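Un robot à la blanchisserie : et les gens, ils font quoi ?

Chez Hondatance, on lave le linge des autres. Hôtels, cantines, une maison de retraite. Le matin, ça arrive en gros tas, tout chiffonné, tout mélangé. 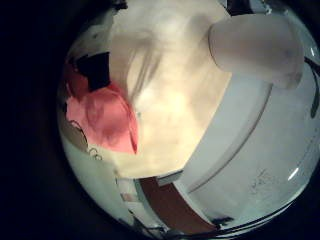

Il y a 2 robots dans l'atelier. Le premier s'appelle Manalo, le deuxième Plistura. Leur travail : attraper un tissu, le tirer du tas, le poser plus loin. Facile ? Pour toi oui. Tu prends un tee-shirt sans y penser. Pour un robot, c'est très dur !

Pourquoi c'est dur ?

Une boîte, ça garde sa forme. Un tissu, non. Il se plie, il glisse, il cache un autre tissu dessous. Où est le bord ? C'est un pli ou c'est la fin du drap ? Le robot doit deviner. Parfois il pince deux choses à la fois. Parfois rien du tout - et il recommence.

Avant les robots

Stela Stoica travaille ici depuis 20 ans. Avant, elle triait toute la matinée. Se baisser, attraper, se relever. Jusqu'à 1 000 pièces par jour. Le soir, mal au dos.

Et maintenant ?

Stela trie encore, mais moins. Elle surveille les robots, elle les arrête quand ça coince. Elle vérifie aussi les taches et les trous, car Manalo ne sait pas les voir. « Au début j'avais peur qu'on me remplace, dit-elle. Maintenant c'est moi qui le corrige. Mais il y a des jours où il m'énerve ! »

Jonas Hollenstein, lui, a changé de métier dans la même entreprise. Il repassait. Il a suivi une formation et il apprend aux robots de nouveaux gestes. Il leur montre le mouvement, encore et encore. Très longtemps parfois.

Est-ce que tout le monde est content ?

Non. Trinidad Tan trouve que l'atelier est plus calme mais qu'on se parle moins. Avant, à la table de tri, on discutait. Et puis une personne est partie en août et son poste n'a pas été repris. Les employés en ont parlé avec la directrice, Endang Yusof. Elle a promis que personne ne serait renvoyé à cause des machines. Les employés veulent que ce soit écrit. Ils attendent encore la réponce.

Petit lexique

Automatiser : faire faire une tache par une machine.
Pince : la « main » du robot. Souvent deux doigts, pas cinq.
Trier : mettre ensemble ce qui va ensemble.

À toi !

Prends trois chaussettes et un torchon, fais un tas. Ferme les yeux et attrape une seule chaussette avec deux doigts. Alors ?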